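August, evening, window open

I woke at 5 because of the gulls and could not sleep again, so I made tea and read the letter from the choir one more time. It is decided now. I will sing the second alto part in the autumn concert in Brudonside, and I must learn 21 pages in a language which is not mine and also not the language I use every day. My mother laughed on the telephone when I told her. She said I was never able to keep my mouth closed in church, so it is good that somebody gives me the notes at last.

The piece is by Prantl, whom I did not know before. Sille Lykkegaard, our conductor, loves him very much and speaks about him as if he was living in the next street. She told us at the first meeting that he wrote it in one winter, in a house with a bad stove, and that we should hear the cold in the long chords. I listened for the cold and I heard mainly the tenors, who came in too early. But at the second time it was better, and there is one place, on page 9, where the altos hold one note and all the others move away from it. I had a strange feeling in my arms when we did it. I want to write it down here so that I remember it when I am tired of page 9.

The difficulty for me is the vowels. In my own language the mouth is nearly closed, one can speak a whole afternoon without showing the teeth. In English I learned to open it a little. Now Sille wants that we open it as if we had a warm potato inside. I practised in front of the bathroom mirror and I looked like a fish in a market. I have also begun to mark my score with a pencil, a small circle where I must breathe and a small cross where I must absolutely not breathe. There are many more crosses than I would like.

At lunch I walked down to the post office with the parcel for my sister. The woman there asked me, as she does each time, if there is anything dangerous in it, and I said only socks and a jar of honey, and then she wanted to know whether the honey was well closed. I said yes. I hope it is true. I walked back along the canal and I sang page 9 very softly until a man with a dog came, and then I pretended I was coughing.
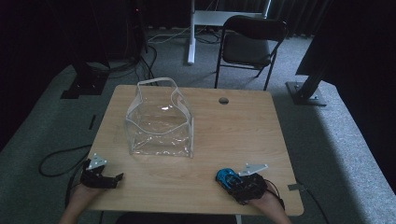
My real problem this month is the bus. The choir rehearses in Trerkness, in the old school, and from Udska there is only one bus which comes early enough, and it leaves when I am still washing the cups from work. The next one arrives when the warming up is finished, and then I must walk in front of everybody with my coat on and squeeze between two sopranos. Last time I dropped my score and the loose pages went under the chairs, and people were kind, and I wished to be in another country. So I have made a plan. I will pack in the morning, and I will use a clear bag like the one on the table, with the white handles, because then I see from outside if the score is in it or if I have forgotten it again on the piano. My brown bag is like a well. I put my hand in it and I find an umbrella, an apple, last year's calendar, and the bus is already at the corner.

I asked also at work if I can begin half an hour earlier on rehearsal days. My boss looked at the plan on the wall for a long time, then she said we can try it until the end of September. I was so relieved that I thanked her three times, and afterwards I was a little ashamed, for it is only half an hour. At home we were taught to thank one time and properly. Here people say thank you to the bus driver, to the door, to the cash machine. I have caught it like a cold.

In the afternoon I did the sum for the choir year. The membership is 100 pounds and the weekend at the seaside in spring would be 100 more, so together 200, and this is without the black dress. I have a black dress but it is from the funeral of my uncle and I do not like to sing happily in it. Perhaps it does not matter. Perhaps he would find it nice, he whistled all the time, also at the table, and my aunt threw the napkin at him. I have written "dress?" on the list and put a line under it.

I have not decided about the weekend. One sleeps there in rooms for four, and I snore, my sister has told me this with no mercy since we were children. On the other hand, Sille said that it is at the weekend that a choir becomes a choir. She said before this we are only some people who stand near to each other. I thought about this sentence on the bus home and I believe she is right. I know the voices on my left and on my right very well now, I know that the one on the left takes her breath too late, but I could not say the family name of either of them. I will ask them next time. I will write it on my hand if it is necessary.

After supper I tried the whole first part at the piano, playing the bass with the left hand and singing against it. It went badly until the key change, and after the key change it went worse. The F is still too low, I can hear it and I cannot repair it. I recorded myself and listened only to the half, then I deleted it and ate a plum.

The neighbour from upstairs knocked at eight. I was certain she came to complain and I had my apology ready, in good English, with two polite words in it that I had looked up. But she only wanted to know what the song was, as her husband had begun to hum it in the kitchen. I told her the name and she asked me to write it on a paper. I wrote also the date of the concert. She said they may come, if his knee allows it.

Now it is almost dark and the gulls are finally quiet. Tomorrow I must buy pencils, stamps and something for the throat, and telephone the dentist, which I have moved from list to list since June. And page 9 again, slowly, with the potato.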